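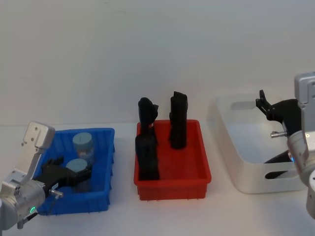 What stopped the Siker cell in February? The right arm lost its grip signal and did not report it, so the left arm continued to work alone for 9 minutes.

**Minutes, fault 74**

- Ermelinda Vieira read the log. Code 844 came two times before the stop.
- Mäkelä will send a new wrist cable — the old one stays with us for inspection.
- Agreed: if one arm loses signal, both arms must stop.
- Still open: who changes the limit in the Zarberg software.

Next meeting at 4.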